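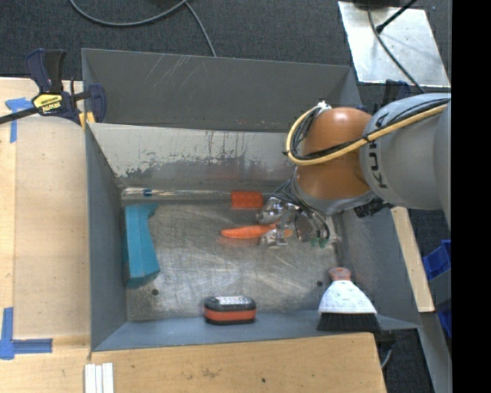 Can a machine do the household chores yet? A few of them, slowly, in a room it already knows, and I think that is far more exciting than it sounds.

I have followed this subject since I was a student in Rallton, when the best anyone could show me was an arm that put the same peg in the same hole all day. It was lovely to watch. Move the peg by the width of a thumb, though, and the arm would press down on thin air with complete confidence. Chores are the opposite of that peg. A kitchen drawer is never the same drawer twice, and a toy box after a birthday party is different every minute.

So my favourite test for any robot is a bin of odds and ends. Put a hand brush in with something shaped like a carrot and a small light, and ask the arm to take out one thing and leave the others alone. A toddler does it without looking (mine did, usually to find the one thing I'd hidden). For a machine it is a string of separate problems. Bare, scuffed metal throws back bright reflections, and a clear rod hardly shows up against it. Things end up along the walls and in the corners, where fingers have very little room to get round them. Then there is the brush, with its bristles over the front wall and its handle down inside. Where would you take hold of it? You knew before you had finished reading the question!

Noura Smadi, who runs the packing floor at Sotelo, let me spend a morning with their picking arm last December. It made 1,623 picks on its best shift and needed a person 37 times. She thinks that is good. I think it is wonderful, and I also think it tells you why there isn't one in my kitchen. On a shop floor somebody is nearby to put things right, and the arm gets on with the next item. At home that somebody is me, in my slippers, at seven in the morning.

My old colleague Chandrasekhar Gounder is gloomier. He says a home robot that needs help at all is one more chore, and he would sooner have a better dishwasher. I see his point, but I don't think we should wait for perfect. If a machine took 40 minutes to clear the playroom floor while I was out, and left two things behind the sofa, I would be delighted. I leave more than that myself.

Folding sheets can wait, and so can anything with hot oil in it. Tidying, though – plain picking up and putting away – feels close to me now, and I'd start with the toy box.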